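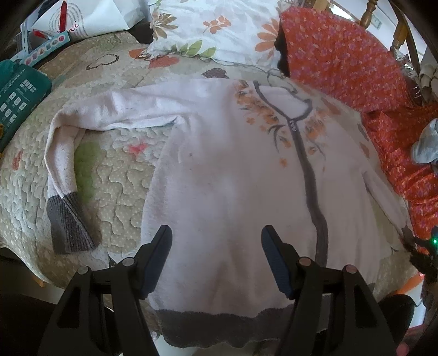

Cengiz Güneş 看完初稿以后回信说,用手持夹爪采叠衣服的数据,难处大半在布料上,硬件好坏要排到第二位,所以他希望我先写清楚测的是哪一种任务,再谈 Kikik 这套东西值不值得买。我照他的意思调了顺序。

任务是叠长袖针织衫。衣服正面朝上摊在床上,操作者单手拿夹爪,先收袖子,再收两侧,最后从下摆往领口方向对折。一段演示从夹爪进入画面开始,到衣服叠成长方形、夹爪离开衣服为止。采来的数据用来训练一个模仿学习策略,再放到机械臂上跑。整个过程没有遥操作,采集阶段也用不到机械臂,这也是手持夹爪这类办法吸引人的地方:人拿着和机器人末端形状一样的工具去干活,相机记下工具看到的东西,位姿由视觉和惯性数据算出来。

我用的是 Sidell 出的 Kikik 套件,标准版,一只夹爪、一个相机座、一组备用指垫和一套标定板。训练框架用的是 Ovitness,机械臂是实验室原有的 Szabo 六轴臂,换上了同一厂家配套的电动夹爪。套件是我们按教育价格买的,Sidell 没有看过这篇文章。

一、拿在手里

夹爪本体是黑色的,两根手指向内倾斜,指端各有一块深蓝色指垫,表面有棱纹。手指是平行连杆结构,开合时指垫角度变化很小,对夹布料来说这一点有用,捏到衣边的时候两块垫子基本能对上。

扳机行程偏长。全张到全闭要把食指收到底,手小的同事叠到后半段会开始用两根手指扣。回弹的力道适中,连续采一个小时,手指不太酸,酸的是手腕。相机装在上方,重心偏前,夹爪往下探的时候腕部一直在顶着它。说明书建议每二十分钟休息一次,我们一开始没有照做,后来照做了。

指垫的软硬我觉得合适。棱纹对针织面料咬得住,拎起下摆的时候很少滑脱。对光面的里布就差一些,羽绒服的袖子试过几次,经常是捏住了又从中间溜走。Sidell 另外卖一种没有棱的软垫,我没有买,不评价。

铰链处的圆盖用了几周以后有一颗松了,夹爪闭合时能听到轻微的响声。拧紧就好,套件里带的小扳手正好能用。建议每次开始之前顺手摸一遍,因为铰链有间隙以后,开合宽度的读数会跟着飘,这个问题从画面上看不出来,要等到训练完了在机械臂上才会发现夹不紧。

二、标定与位姿

第一次标定花了一个下午。标定板要平放在桌面上,拿着夹爪绕它走,软件提示覆盖够了才能停。提示做得不好,进度条会长时间停在同一个位置,不告诉你缺的是哪个角度。后来我们摸出来,多做几次俯视加侧倾,进度就上去了。之后每次开工前的快速校验只要一两分钟。

位姿跟踪是我最关心的部分。套件用的是广角镜头,四角有暗边,画面中间分辨率够用,靠边的地方变形明显。跟踪靠环境里的纹理,所以采集地点的背景影响很大。我们先在实验室的白色操作台上试,台面几乎没有特征,夹爪一贴近衣服,画面里只剩下布,轨迹就开始跳。换到有图案的床罩上以后好了很多。绗缝的纹路和印花都能当特征点,衣服占去大半个画面的时候,四周剩下的部分还能撑住。

这里有一个要提醒的地方。有图案的背景对跟踪有利,对策略的泛化就未必。如果所有演示都在同一床床罩上录,网络很可能把印花的位置也学进去。我们的做法是每录完一组就把衣服换个朝向,床上其余的杂物不特意收拾,枕头、毯子、袋子该在哪里就在哪里,只要不压住衣服。这样做以后训练损失下降得慢一点,到机械臂上反而稳一些。这一条我没有做严格的对照,只能算经验。

光线方面没有遇到大问题。下午四点以后靠窗一侧变暗,自动曝光会有一两秒的调整,那一两秒里跟踪偶尔会丢。后来固定了曝光,丢帧就少了。

三、采集

九月里我们一共录了 1186 段演示,三个人轮流,衣服包括薄针织衫、带帽卫衣和普通棉质长袖。经过筛选,进训练集的是 900 段。被去掉的那些主要有三种情况:轨迹在中途断掉;操作者用另一只手帮了忙;衣服叠到一半散开,操作者重新来过。

第二种情况比我预想的多。人叠衣服习惯用两只手,左手总想上去按一下。单手夹爪的数据里一旦出现这种动作,策略学到的就是一个机械臂做不到的过程,衣服在画面里自己变平了,夹爪却没有碰到它。Ovitness 没有现成的检测工具,我们靠人工回看,很费时间。后来定了一条规矩,空着的那只手不能碰衣服和床罩,违规的当场作废重录,这之后的废片少了一大截。

第三种情况要不要留,有过争论。散开以后重新来过的片段里包含了纠错的动作,理论上有价值。我们试过把它们放回去训练,结果机械臂会在没有散开的时候也去做那个纠错动作,把已经收好的袖子又拨出来。可能是这类片段太少,也可能是标注方式不对。最后的版本里没有用。

录制软件的操作逻辑还可以。按一下开始,再按一下结束,失败的长按删除。文件名自动按时间编,想在名字里加衣服种类就要自己写脚本。存储卡的写入速度有要求,用旧卡会在长片段的末尾掉帧,而软件并不报警,这一点我认为应当在下一版里改掉。

电池撑半天没有问题。相机会发热,夏天要注意。

四、毛衣的难处

薄针织衫是三种衣服里最难的一种。表面软,略有绒毛,指垫夹下去的时候很容易把前后两层一起捏起来,也很容易只捏起一小撮纱线。两种结果在腕部相机的画面里非常接近。人靠手感分得清,扳机上传回来的那点阻力就够了,可是夹爪里没有力传感器,这个信息没有被记录下来。策略只能看图像,于是到了同样的位置它会犹豫,夹一下,松开,再夹一下。

罗纹下摆倒是帮了忙。下摆比衣身厚,颜色深的话更好认,夹爪对准它的成功率明显高过对准衣身侧边。袖口也是同样的道理。我们后来在演示里有意统一抓取点,收袖子时抓袖口,对折时抓下摆,不抓中间。操作者不太喜欢这样,觉得动作不自然,速度也慢,但训练结果改善了。

印花的影响介于有利和不利之间。衣服正面如果有大块图案,策略可以靠它判断衣服的中线。换成背面朝上,图案没有了,表现立刻变差。要是目标场景里衣服会随机翻面,演示里就必须有足够多的背面。

还有一个容易忽略的地方是衣服下面的那一层。床罩本身是软的,夹爪往下压的时候会陷进去,指尖的实际高度比在桌面上低。有些片段里夹爪把床罩一起夹起来了,演示的人感觉到了会松手重来,机械臂感觉不到,就连着床罩一起拖。我们在机械臂一侧加了一个高度下限,问题减轻了,没有消失。 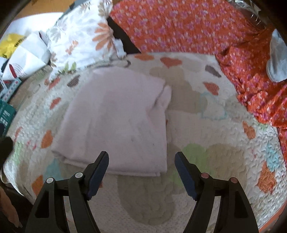
Keith Donnelly 在评论里问:叠完的那件要怎么判合格?边没对齐算不算?我们组以前做毛巾,光是判定标准就改了三遍,每改一遍数字都要重算,所以看到别人报成功率,我第一反应是去找标准写在哪里。

这个问题问得对,初稿里漏写了。我们的标准是:从上方看,衣服成一个大致的长方形或一头略窄的形状;两只袖子都收在里面,不露出袖口;最上面一层没有整片翻开。边缘错开不超过两指宽算合格。表面有折痕不扣分,层叠的下摆露在近处一侧也不扣分。由没有参加采集的同事看照片打分,打分的人不知道哪张是人叠的,哪张是机械臂叠的。

按这个标准,大家可以看出来要求并不高。一件衣服在床上叠完以后,边上有个小角翘着,或者一侧的斜边比另一侧长,都能过。如果改成商店陈列的要求,下面的数字会难看得多。

五、机械臂上的结果

薄针织衫做了 66 次试验,成功率 61%。棉质长袖比它高,卫衣和它接近,卫衣的失败大多出在帽子上,策略不知道拿帽子怎么办,有时候把它当成袖子去收。

失败的情形按出现多少排,最多的是第二次对折时只拎起了上面一层,下面一层留在原地,结果衣服被拉成一个斜的形状。其次是收袖子时夹空,策略没有察觉,照着袖子已经收好的样子往下走。再往后是把床罩带起来。夹爪中途卡住的情况出现过,重启后正常,没有计入。

夹空以后继续往下走,这是模仿学习的老问题了。演示里几乎没有夹空之后再回来的例子,策略也就没有学过该怎么回来。前面说过我们把散开重来的片段去掉了,所以这个毛病有一部分是我们自己造成的。下一轮打算专门录一批夹空后补抓的片段,从夹空的状态开始录,把失败的那几秒剪掉,只留纠正的动作。Cengiz Güneş 认为应该把夹空的那几秒也留下,另外加一个标签,让网络学会区分。两种做法都还没有试。

速度方面,机械臂完成一件的时间比人拿着夹爪做要长得多。主要慢在每次抓取之前的停顿。推理本身不慢,停顿是策略输出的动作来回摆造成的。把动作块的长度加大以后停顿少了,夹空却多了,最后取了一个折中的值。

数据量的影响也看了一下。只用一半数据训练时,棉质长袖几乎没有变化,针织衫明显下降。由此可以猜测针织衫还没有到头,继续加数据应该还有提高。可是从采集的人的角度看,再加一倍是很大的负担,我更愿意先改数据的构成。

六、从手到机械臂的差距

手持夹爪这个方法有一个前提,就是人手上的工具和机械臂上的工具足够像。Kikik 在外形上做到了,指垫、连杆和相机的相对位置都一致,两边录下来的画面叠在一起看,指尖的位置差得很少。

外形以外还有几处差距。第一处是闭合速度。人扣扳机可以很快,电动夹爪有上限,演示里快速一夹的动作到了机械臂上会慢半拍,布已经滑走了。我们后来要求操作者慢慢扣。第二处是可达范围。人站在床边可以绕着走,可以弯腰把手伸到另一头,机械臂的底座固定,衣服远端的领口有时候根本够不到。Ovitness 里有一个可达性检查,能把超出范围的片段标出来,这个功能好用,建议每天采完就跑一遍,不要等到最后。第三处是延迟。相机、推理和控制加起来的延迟需要实测以后填进配置文件,默认值和我们的机器差得比较多,照默认值跑,夹爪总是晚到。

第三处花了我们最多时间。文档里只用一句话提到要测延迟,没有写怎么测。最后是用相机对着屏幕上的计时器拍,再和机械臂的状态日志对照,算出来以后一填,抓取立刻准了。如果你打算买这套东西,请先把这一步做完再训练第一个模型,能省下好几天。

七、软件和文档

Ovitness 的数据格式清楚,导出到别的训练代码里也不难。可视化工具能同时放画面和轨迹,拖动时间轴的时候轨迹会跟着走,检查断点很方便。没有批量标注,这是它最弱的地方。

Kikik 自带的软件只负责录制和标定,功能少,界面旧,但稳定,几周里没有崩溃过。固件升级要用数据线,升级以后标定参数会被清掉,升级界面上没有提示,我们因此重做过一次标定。

文档是英文的,硬件部分写得详细,有爆炸图,备件编号齐全。软件部分停留在上一个版本,有两个菜单的名字对不上。写邮件给 Sidell 的客服,第二天有答复,答复的人懂技术。

八、和别的办法比

同一个任务,我们以前用遥操作做过。遥操作的好处是数据天然符合机械臂的能力,不存在可达性和延迟的问题,而且采完马上知道机械臂做不做得到。坏处是慢,叠一件毛衣要反复试,操作者看着屏幕判断不了深度,采一天得到的片段很少,人也累。手持夹爪一小时的量,遥操作要做大半天。

也考虑过直接拍人手叠衣服的视频。成本最低,但从手指的动作推到夹爪的动作,中间那一步我们没有做好,布料任务里误差太大,放弃了。

所以在叠衣服这件事上,手持夹爪目前是我们组里用得最顺的办法。换成拧瓶盖、插插头一类的任务,对力的要求更高,缺少力传感器的短处会更突出,我不敢照搬这个结论。

九、买不买

适合的情况:已经有机械臂,也有人能改代码,任务以抓、拎、放、折为主,需要在实验室以外的地方采数据。夹爪、相机和一台笔记本就能出门,去同事家里的床边也能录。

不太适合的情况:想开箱就用,或者任务离不开力反馈。另外如果机械臂不是 Sidell 支持列表里的型号,末端接口要自己做转接件,相机的相对位置也要重新对,工作量不小。

双手版本我没有用过。就叠衣服来说,两只夹爪应该会好很多,第二次对折时只拎起一层的毛病,有另一只夹爪按住就容易避免。同步和标定会更麻烦,价格也接近翻倍。等我们借到一套再补写。

备件方面,指垫是消耗品。我们录到后期,棱纹的边已经磨圆,夹针织面料开始打滑,换新以后恢复。换垫子要记在采集日志里,新旧垫子的数据混在一起时,至少要知道哪些是哪些。机械臂那一侧的垫子也要同时换。

优点
· 指垫对针织面料抓得牢,开合时角度稳定
· 有纹理的环境里位姿跟踪可靠
· 与电动夹爪外形一致,数据迁移省事
· 录制软件稳定,客服能解决问题

缺点
· 重心偏前,手腕容易累
· 没有力的记录,针织衫这类薄而软的衣服吃亏
· 存储卡掉帧不报警,固件升级会清掉标定
· 延迟测量在文档里几乎没有说明

补充一点关于复现的事。训练配置和打分用的说明放在我们组的页面上,原始视频因为拍到了私人房间,不公开,有需要的可以来信,我们可以提供裁剪过的版本。裁剪以后四周的背景少了,用它重新算位姿多半会失败,请直接用我们附带的轨迹文件。

本网站使用 Cookie 来记住您的设置并统计访问情况。继续浏览即表示您同意我们使用 Cookie。 接受全部 | 仅限必要 | 管理偏好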